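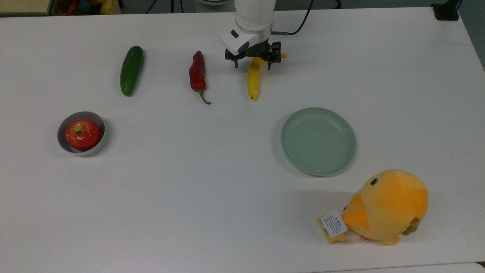

Chapter 4
Budgeting for a Robot Work Cell

April
By the Willems Editorial Staff

Search this title Go Advanced search

The purchase price of a robot arm is the figure most buyers remember and the one that tells them least about what they will spend. An arm arrives without a gripper, a table, or a trained operator. Each of these must be bought, built, or borrowed, and each belongs in the budget before an order is signed.

This chapter follows a planning exercise at Rullcombe, a training center that set out to equip one bench for handling small objects. Its first request listed the arm alone. The revised request added the gripper, mounts, cabling, two work tables, and a line for test objects, which came to $259. Staff had left out that last line on the grounds that such items were cheap. They are also lost and replaced, and a bench without them cannot be used to compare one gripper with another.

A test set should vary in shape and size. Long, curved, and round items place different demands on a two-finger gripper, and a soft toy raises questions that a hard plastic fruit does not. Plates and shallow bowls serve as targets and should be priced with the rest. 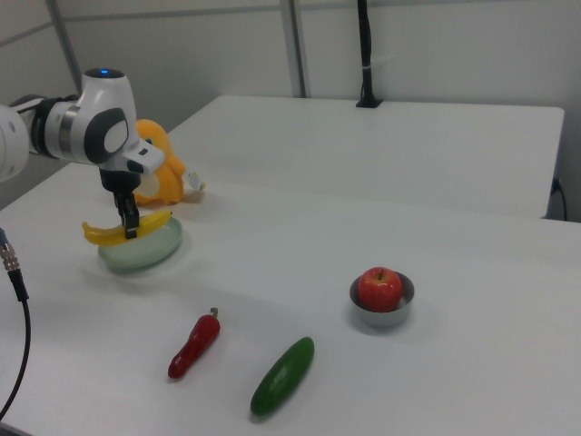 BRALTLEY, April. Trials at the bench have given the purchasing office its first firm numbers for the coming year. The supplier, Plusberg, quoted $2,854 for a service plan with one site visit. A second visit would add $500. The center accepted the base plan and set aside $200 for spare fingertips and cables.

Readers should note the order in which these decisions were made. The tasks were written down first, then the objects, and only then the gripper. Where a gripper is chosen first, the tasks tend to be trimmed to suit it, and the cost of the trimming does not appear on any invoice.

Section 4.1 sets out the main cost headings. Section 4.2 covers leasing and used equipment. A blank planning sheet is provided at the end of the chapter.

Contact | Copyright Willems, all rights reserved | Back to top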